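Prornby Caulk and Grout Kit: Five Bathrooms' Worth of Opinions

I have redone the caulk in our upstairs bathroom so many times that my family thinks of it as a hobby. So when the old bead around the tub started peeling up again in May, I went looking for something better than the dollar-bin scraper and the finger-and-spit method my uncle taught me. I ended up with the Prornby kit, and I like it so much that I've been lending it out ever since (and going along to watch, which my neighbors have been very kind about).

What you get is a removal tool with two swap-out heads, a grout saw, a set of silicone finishing paddles in different profiles, and a little hooked pick for the corners. It all lives in a roll-up pouch. No caulk is included, so pick up a tube while you're at it.

Let me start with the removal tool, because that's where most of the misery in a job like this comes from! The wider head has a shallow V in it that slides under both edges of the old bead at once. On our tub it took off long ribbons, some of them as long as my arm. The narrow head is for the stubborn bits along the tile, and it's stiff enough to push without folding up on you.

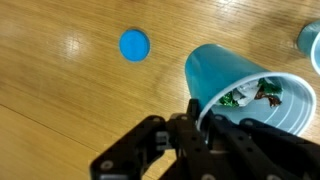

By the Olline Home Desk
Filed under: Bath, Hand Tools, Weekend Jobs

The grout saw surprised me. I bought the kit for the tub and didn't plan to touch the floor, but once the edge looked so crisp, the gray lines by the toilet started to bother me. It's a simple thing, a short blade with a rough grit and an angled handle, and you just work it back and forth. I spent 50 minutes on one bad patch and my hand was fine afterward. I wouldn't want to do a whole floor that way, and if you have a powered tool you should use it. For a patch, though? Lovely.

Now the paddles. You run your bead, mist it with a little soapy water, and draw the paddle along in one pull. The small rounded profile is the one I use nearly every time. The large one suits the gap between an old tub and a floor that isn't quite level anymore, and we have one of those. They wipe clean with a paper towel, and cured silicone peels right off if you forget one overnight, as I did, twice.

I'd tried the Nundska paddles before this. They're decent and they cost less, but they're softer, and on a long wall I'd get a wavy line every time I changed my grip. The Prornby ones have a thicker spine and they hold their shape all the way down. I ran the full 60 inches of our tub without stopping and stood there grinning at it.

A few gripes. The hooked pick is too short for big hands, and the point on mine bent slightly when I leaned on it behind the faucet. The pouch ties shut with a ribbon that comes undone in a drawer. And the instructions are a single folded sheet with tiny drawings that skip the most useful part, how dry the joint has to be before you start. Give it a full day with the fan on. I've rushed that step and paid for it with a bead that never stuck.

Replacement heads are sold separately under part number 2861, and they snap in without a screwdriver. I've swapped the wide one once so far. It still worked, but it had picked up a nick from a chipped tile and was leaving a thin line of silicone behind.

One more thing for anyone with natural stone. My tub surround is plain ceramic, and the tool hasn't marked it at all. A neighbor has honed Pinheiro limestone around her shower, much softer stuff, and there we went slowly with the narrow head and put painter's tape along the edge first. It came out fine, but I'd try a hidden corner before going anywhere you can see.

If your caulk is just a little dingy, a good scrub may be all it needs. If it's cracked, lifting or black underneath, get the kit, clear a Monday evening for stripping it all out, and run the new bead once everything has dried.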